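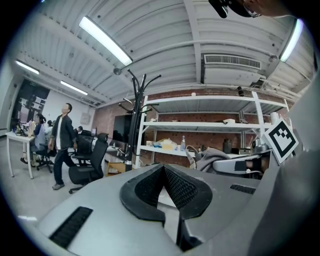 Grutville Rules Update: Timing Changes for Campaign Play

Version 2 of the campaign packet for Grutville is now in the download area. It replaces the January packet. Groups in the middle of a campaign may finish under the old rules, but new sign-ups for the club league will use the new ones. The changes are listed in the order they appear in the packet.

Round structure. The supply phase now comes before the movement phase. Under the old order a player could move a convoy out of a starving district and avoid the upkeep check. Upkeep is now paid first, from the district where the convoy stands at the start of the round. Convoys that cannot pay are flipped to their spent side and may still move one space.

Turn limit. A campaign session ends after 10 rounds or when one side holds both river crossings at the end of a supply phase. The earlier packet left open what happens if both conditions are met in the same round. The crossings take priority.

Starting funds. Each side begins with 2000 credits, to be spent before the map is revealed. Unspent credits carry over at half value, rounded down. The Chiriac faction keeps its discount on engineers, but the discount no longer applies to replacements bought during play.

Event cards. The event deck has been cut to 142 cards. Duplicates of Flooded Road and Late Mail were removed, along with every card that referred to the retired weather track. If you own the first printing, sort by the number in the lower left corner and use the removal list on the last page of the packet. Sleeved decks should be re-cut after sorting - the removed cards were grouped together in the original print order.

Pullus expansion. The night raid rules are optional in league play and both players have to agree to them before funds are spent. Raids are resolved after movement and before combat. A raiding unit that fails its roll stays in place and counts as spent. It does not return to reserve, as the expansion booklet states on its reference card. The booklet text and the card disagree, and the packet follows the booklet's main text.

Timeline. The setting date on the scenario sheets has been corrected to 2044 throughout. This has no effect on play except in the Stikeson scenario, where two technology cards are keyed to the year and are now available from the first round.

Score sheets. The new sheet has a separate column for crossings held. Old sheets will be accepted until the current league ends, with crossings written in the margin.

Rules questions go to the league forum under the Grutville heading. Please include the packet version and the scenario name with each question.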